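Gutville Speedway Fan Board > General Racing Talk > Puven 300 moved to Thursday??

dirtdobber77
Okay so I just saw the revised schedule and I had to read it twice. They moved the Puven 300 off the weekend and put it on a Thursday. A THURSDAY. I've been going to that race with my dad since I was in grade school and we always made a whole weekend out of it, camping, bad chili, the works. Now I've got to burn a vacation day just to see the heats. Anybody know why?

loosecushion
It's the Stunton date. Both tracks wanted the same Saturday and Stunton had it locked up back in February. I don't love it either, but half the late models in the region run both, and last time they went head to head Gutville got a pretty sad field. I'd take a full pit area on a weeknight over a thin one on Saturday.

dirtdobber77
A full pit area doesn't do me much good if I'm sitting at my desk when they push off for hot laps lol. And what about the kids? Gutville doesn't wave the checkered before 11 on a good night. Mine have school in the morning.

groovybottom
Gonna disagree with you here, dobber. Weeknight shows have been some of the best racing I've seen at that place. Track stays tacky longer with the sun off it, crowd's a little smaller so you can get a burger without missing a feature, and the drivers who show up really want to be there. I was at the last midweek one and we had three wide for the lead with 2 to go. I about lost my voice!

Now the purse, that's what I'd be asking about. I heard they're keeping it the same as last season but the entry fee is going up. Does anyone have the sheet?

prado_pitcrew
I've got the sheet. Winner's share is the same, tow money is the same, entry is up a little. The part that bugs me is the tire rule. We run a small team out of Prado, and we bought our whole stack over the winter going by the old list. Now they want the harder compound on the right rear for anything over 50 laps. So I've got a row of brand new tires in the trailer I can't use at the one race I bought them for. 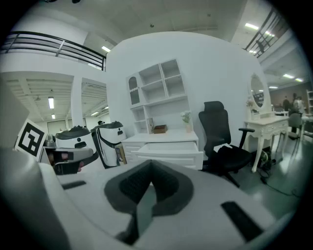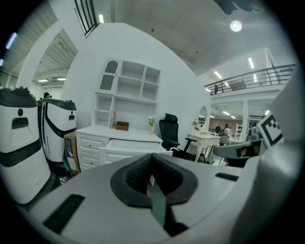 And before somebody tells me to just sell them, who's going to buy them? Everybody else around here is in the same boat. I called the track office and got told the rule is the rule. The lady was nice about it, I'll give her that, but I'd have liked more than a couple weeks' notice.

loosecushion
That stinks about the tires. Stunton still allows the softer one though, right? You could run them there Saturday and at least get something out of them.

prado_pitcrew
We could, if the motor holds up for two nights. We only have the one. Believe me I've done that math in my head every night this week.

groovybottom
I'm okay with the harder tire, sorry. Last year's 300 was a tire-saving parade until the final caution. People were riding around at half throttle. I paid to watch racing — if I want to see folks coasting I'll go sit by the highway.

dirtdobber77
A parade?? The 77 car came from the back row to fourth! You must've been in line for one of those burgers.

groovybottom
ONE car passed anybody, and it's the one in your username. Funny how that works.

loosecushion
Play nice you two. Does anybody know if camping opens Wednesday night? The site still has the old weekend info up, and I'm hauling the camper over from Stunton so I'd like to know before I gas up.

hotlapmama
Camping opens Wednesday at noon, I asked. Same price, back field only, no generators after midnight. Bring your own firewood, because the stuff they sell at the gate won't light to save your life. Also dobber, kids 12 and under are free this year with it being a school night, so maybe write them a note and call it a field trip.

dirtdobber77
Okay, free kids does help. I'm still mad about it but I put in for the day off this morning. Section C, same as always, if anybody wants some bad chili.

prado_pitcrew
Save me a bowl. If anybody does want those right rears, message me, I'll bring them along and make you a deal at the trailer.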